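Mendstead Support Portal
Ticket: Gripper stalls short of commanded width at memory pick, Cell 2
Status: Open, waiting on customer
Opened: 2019-05-26
Product: Mendstead cell controller, Robotiq adaptive gripper
Site: Zekberg refurbishing shop
Assigned to: Belmiro Bastos

Customer report
Cell 2 handles desktop towers. The arm works over the open case and places memory modules in the printed fixture plate beside it. Since the last fingertip change the gripper reports "object detected" before it reaches the module. The program then lifts with nothing held and faults at the grip check. Happens on 11 of 20 cycles. Restarting the controller makes no difference.

Log, B. Bastos

1. Pulled the controller log. Gripper activates normally, no comm errors. The early stop shows up only on close moves, never on open.

2. Asked site to run open/close from the teach pendant with the arm parked clear of the case. 20 cycles, no early stop. Fault needs the arm in the work pose.

3. Asked for the force setting. It was 15 percent. The Wendis recipe sheet calls for 60 for this part. Site says the value was lowered for an earlier job and not put back. Changed to 60. Early stops dropped but did not go away.

4. Checked payload and tool center point. TCP had not been updated after the fingertip change. Old tips were shorter. With the old offset the tips go lower than the program expects, which would let them touch the board or the slot latches on approach. Site to re-teach TCP using the four-point method, then repeat the pick at reduced speed.

5. Asked site to check the wrist cable for slack at the work pose. Reply: cable clear of the fingers through the full approach.

6. Asked for pictures of the gripper at the case, from the wrist camera and from the bench camera.

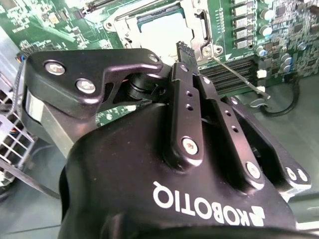
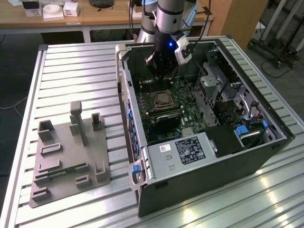
Wrist camera first, then bench camera.

7. Requested from site before next step:
- new TCP values, all six numbers
- torque check on the fingertip screws, both sides
- gripper log from a full run after the re-teach, not just the failed cycles
- confirm which recipe file is loaded. We have seen Mendes_tower and Mendes_tower_old on the same controller, and the old one writes the low force value back at startup.

8. Site confirms Mendes_tower_old was set as the default. Removed from the startup list. Force now holds at 60 after a power cycle.

9. TCP re-teach not done yet. Do not run the cell unattended until it is. If the tips touch anything on approach at reduced speed, stop, back out along tool Z and send the pose.

Next update due from: customer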